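Über uns

Plundar entwickelt weiche Dichtungen und Membranen für Greifer und Pumpen. Gegründet wurde die Firma von Jolene Rakena und Waldemar Witkowska, heute sind wir 12 Leute. Unsere Silikonmischung Cindel hält im Dauerversuch 3.481 Lastwechsel aus – gefordert waren 3.000. Gefertigt wird in Kleinserien ab 400 Stück, auf Anfrage auch weniger. Muster verschicken wir ab Mai wieder selbst.

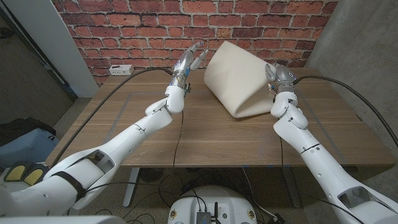
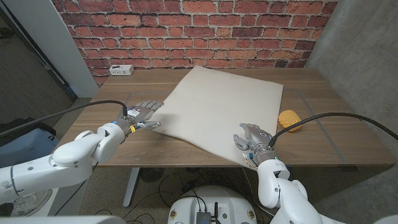
Arbeitstische bei Plundar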